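CHAPTER 13

Small Storage and the Clear Surface

Most books on household order start with the closet. This one has put it off for twelve chapters, and will put it off for one more, because the surface you work on every day tells you more about how a home is run than any closet does. A closet can be shut. A tabletop is on view from the moment you walk in, and whatever is left on it has to be moved before the next job can start.

The trade has an answer for this, and the answer is always something to buy. Open any catalog and you will find boxes, trays, caddies, cups, risers and dividers, all sold on the promise that the mess will go away once it has a container. Students should be suspicious of that promise. A container takes up room too. A drawer box on a table gives you one more thing on the table, and it earns its place only if what goes inside is used often, fits without a struggle, and comes back out without the rest coming with it. Plenty of products fail on all three counts and still sell well.

We will look at two of the plainest kinds. The first is the closed box with a knob, which hides what it holds. The second is the open cup, which hides almost nothing. People tend to own both and to give little thought to which one a given object belongs in. The usual result is that long things get forced into the box and small things sink to the bottom of the cup, where they stay until the cup is washed.
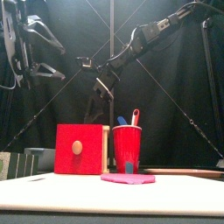 CLOSED AND OPEN STORAGE

A red wooden box with a round knob and a tall red cup with utensil handles sticking up out of it make a fair pair for study. They stand side by side, they take up little of the white tabletop, and they ask different things of the person using them. With the cup, you see a handle and you take it. The box asks you to remember.

Remembering is the weak point of closed storage, and sellers seldom mention it. The Brollo method, which had its season in the home magazines, told readers to put away every object that could be put away. Its before-and-after pictures were handsome. They were also taken on the day of the tidying, which is the one day any method works. What we would want to know is how the same room looked on an ordinary Monday a month later, with supper half made and somebody hunting for the peeler.

The Dernwood household survey, used throughout this part of the book, tried to find out. It covered 404 homes and asked people to write down each time they went looking for a small item and failed to find it on the first try. Closed boxes did worse than open ones, and boxes without labels did worst. Before you lean on that result, note that people kept their own records, and that a person who has just lost the scissors is in no mood to fill in a form. Treat the numbers as a hint.

Open storage has troubles of its own. A cup collects dust and grease. It tips if the handles are long and the base is narrow. It also invites additions: one spoon becomes six, a pen gets in, and soon the thing you want is wedged behind five you don't. The Kirex line of countertop holders tried to cure this with a fixed slot for every tool, and buyers found that their own tools did not match the slots. A plain cup with fewer things in it would have done the job for less.

Labels deserve a word of doubt as well. A small tag on the front of a holder can save an argument in a shared kitchen. It can also go on naming something that moved out long ago. Wainwright, in the storage handbook many of you will have used in an earlier course, recommends labeling everything. We recommend labeling what other people have to find, and checking the labels when you clean.

In the sections that follow you will measure a work surface, sort what is on it by how often it is handled, and decide what should be closed away, what should stand open, and what should leave the room. Do the sorting before you buy anything. If you still want a new box at the end, write down what will go in it and where it will stand, and bring the list to class.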